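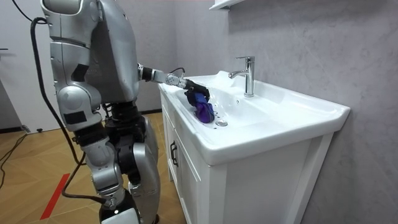 A purple cloth pressed against the side of the basin, close to the drain.

Why Does the Sink Get Dirty If It's Full of Soap?
by Khrystyna Yatsenko

I asked my dad this when I was little and he told me to go wipe it and find out. So I did, and I've been a bit of a sink nerd ever since!

Think about what goes into a bathroom sink in one day. Toothpaste spit (sorry, but it's true). Soap bubbles. Mud from your hands, if you had a good recess. Tiny hairs, bits of skin, maybe some paint from art class. The water rinses a lot of it down the drain, but a thin layer gets left behind on the sides, and every day another thin layer lands on top of it.

Part of that layer comes from the water itself. Water looks like plain nothing, but in most towns it has minerals in it, picked up while it was trickling through rock and soil. When a drop dries, the water floats off into the air and the minerals stay put. That's the chalky spot you see where a drop used to be. We lived in Marberg for a while and the water there had so many minerals in it that our faucet grew a white crust, like frosting but a lot less tasty.

Then there's soap scum, which is my favorite because it's so sneaky. Some kinds of soap, mostly the old-fashioned bars, grab onto those minerals in the water and turn into a grayish, waxy stuff that doesn't rinse away. So yes, soap really can make a sink dirty! Go run a finger around your sink at home. Does it squeak, or does it feel kind of slippery and dull? Slippery and dull probably means scum.

Okay, so how does a cloth fix it? If you looked at a cleaning cloth through a magnifying glass, you'd see threads going over and under each other, with little gaps all through them. When you rub, two things happen. The threads scrape the dirt loose, and the gaps hold on to it. Water helps too, by softening things up first. A blob of dried toothpaste is as hard as a pebble, but put a wet cloth on it, count to 20, and it'll be mushy enough to wipe right off.

Scrunching the cloth up is fine, by the way. A sink is curved, and a bunched-up cloth squishes into a curve better than a flat, stiff one does. I go around the sides first and 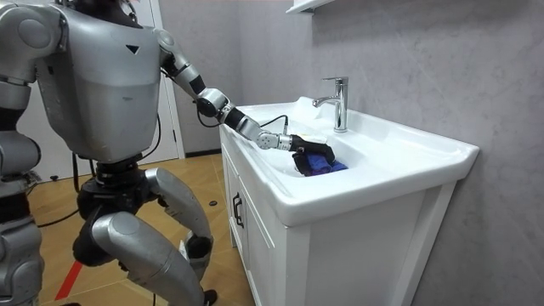
then down to the bottom, so whatever I knock loose ends up near the drain, where I want it. The ring around the drain gets its own turn at the end. Gunk loves an edge, and the edge of a drain is just about the gunkiest place in the whole bathroom.

You can try an experiment with this, and all you need is a grown-up who doesn't mind a messy sink for a few minutes. Put 2 small dabs of toothpaste on the side of the basin and let them dry. Wipe the first one with a dry cloth. Wet the cloth, lay it over the second one, wait, and then wipe. Which one took more rubbing? My cousins did this one rainy October afternoon and used up to 13 wipes on the dry dab before they gave up and ran the faucet.

One more thing, and this is the part kids skip (me too, when I was in a hurry). Rinse the cloth when you're done! All that dirt didn't disappear, it just moved into the threads. Squeeze the cloth under running water until the water comes out clear, then hang it somewhere it can spread out. A cloth left in a wet ball stays damp for ages, and germs like damp. After a day or so it'll smell like old pond, and then somebody has to wash the washcloth.

Leave the bottles of strong cleaner to the grown-ups. For everyday toothpaste blobs, warm water and a cloth will do.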